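Search this board Go Advanced search

Nalico Shared Rooms Board > Kitchens and Serving Areas
Thread: Item placement on the white table, Olatunji Building

larkalholm_rooms wrote:
Departments using the white table in the Olatunji Building are invited to comment on the draft placement guidance before it is adopted in December. The draft asks that the toaster oven remain at one end of the table, with its glass door facing the open surface, and that dishes be kept clear of the door. Flat items such as the plate and the green colander would go toward the opposite end. Comments may be posted in this thread until 4 p.m. on the closing day shown in the room calendar.
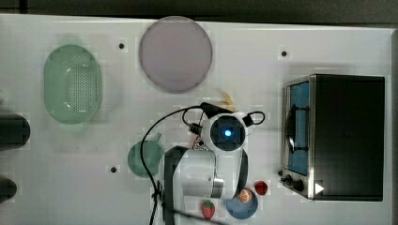 larkalholm_rooms

The arrangement with the colander and the plate set apart from the oven is the one we propose to adopt as standard. It leaves a clear area in front of the door. We would ask posters to limit their remarks to placement. Requests for new equipment should go through the purchasing form (item line 1,441).

user: serving_desk_b
Our department supports the draft in general. We have one objection. The colander takes up more of the surface than its use justifies, and it could be stored in the Kotonel cabinet between sessions. The plate is used daily and should stay out.

user: kotonel_stores
The Kotonel cabinet is at capacity. We are unable to accept the colander unless something else is removed. The lower shelf is presently held for 200 paper napkins and the spare trays, and we have had no notice that either is to be moved.

user: serving_desk_b
The napkins were to be moved to the hall closet under the previous guidance. Please confirm whether that was done.

user: kotonel_stores
It was not done. The closet door does not close with the napkins inside.

user: east_wing_programs
We wish to register a different concern. The draft refers only to dishes. It does not mention the toy food, which our groups use more than any other item on the table. When everything is in use, the surface looks quite different from the arrangement shown in the first post. 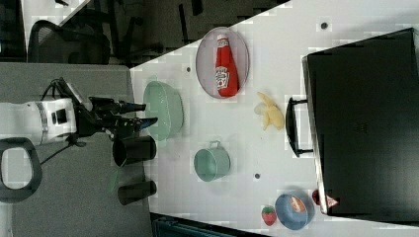 Fig. 2. Ketchup bottle on the plate; toy banana, toy strawberry, mug and bowls also out.

As the figure shows, cups and bowls may be lying on their sides at any given point. We do not regard this as a fault. We do ask that the guidance say whether items should be set upright at the end of a session, as the present wording leaves the question open. We would also ask that the toy food be listed by name, so that the strawberry is not put away with the napkins again.

user: serving_desk_b
We disagree on the first point. A rule about upright cups would be difficult to enforce, and the next group will move them in any case. A general statement that the table should be "left in order" is sufficient.

user: east_wing_programs
"Left in order" was the wording used before, and it produced 100 percent of the complaints received by our office.

larkalholm_rooms
Both positions are noted. The revised draft will include a separate line for toy food and will state that mugs, cups and bowls are to be stood upright at the end of each session. The ketchup bottle will be assigned to the plate side of the table. The colander remains under review pending a reply from stores regarding the closet door.

user: kotonel_stores
A work order for the door has been submitted.

Contact the board office | Copyright Nalico Shared Rooms | Back to top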